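Keeping Pet Gear Clean at Home

Collars, leashes and bedding pick up skin oil and start to smell long before they look dirty. Most of it can be done at the kitchen sink.

Nylon collars: Take off the tags. Soak for 29 minutes in warm water with a squirt of dish soap, then scrub with an old toothbrush, paying attention to the underside of the buckle. Rinse until the water runs clear and hang to dry. Don't put a damp collar back on the cat or dog.

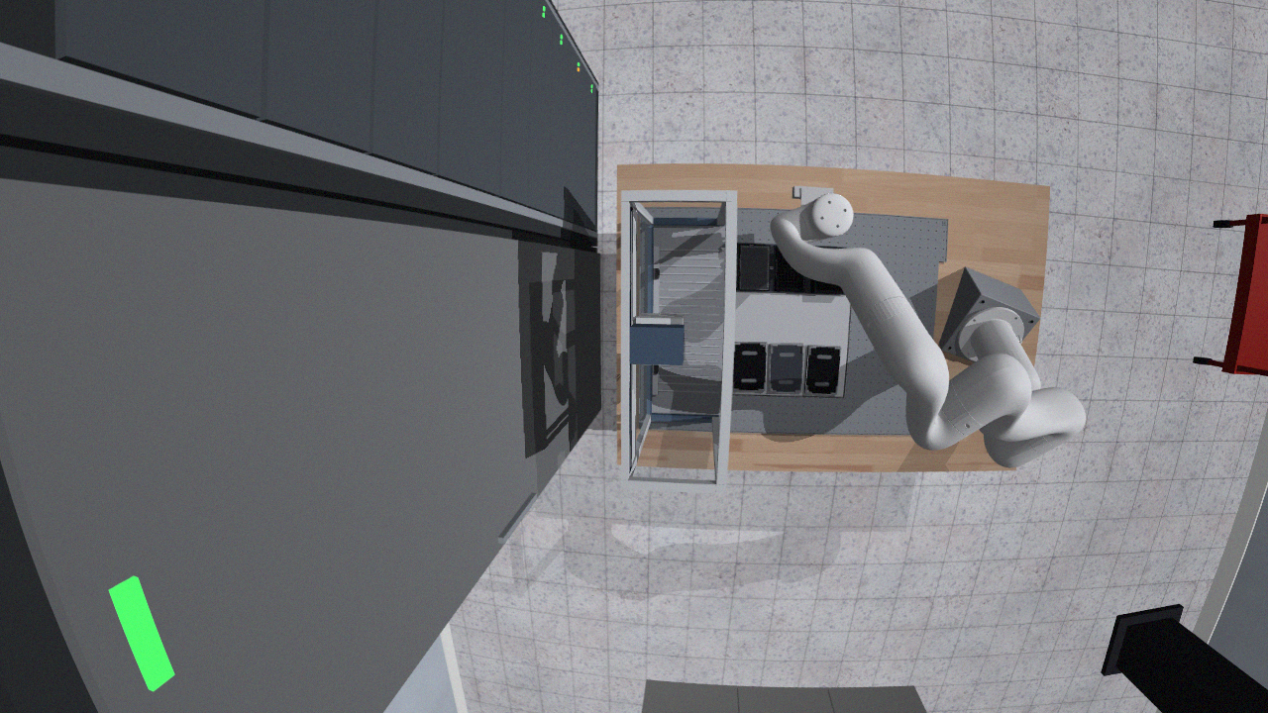
Leather collars: No soaking. Wipe with a cloth and a little saddle soap, let it dry away from the heater, then rub in leather conditioner. My dog's is a Clekham and has lasted well this way.

Beds: Vacuum first or the hair will end up in the washer. Covers go in warm, with no fabric softener. Foam inserts get spot cleaned only. Allow about 22 hours for a thick one to dry.

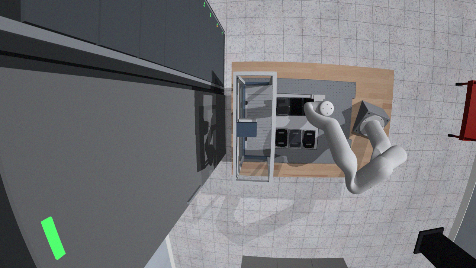 Page last changed: June, by Dayana Flores

Food bowls: Wash daily with hot water and soap. Plastic bowls that are scratched should be thrown out. Steel ones can go in the dishwasher.

Rope toys: Rinse, wring and air dry. Cut off loose strings, and replace the toy once the knots come apart.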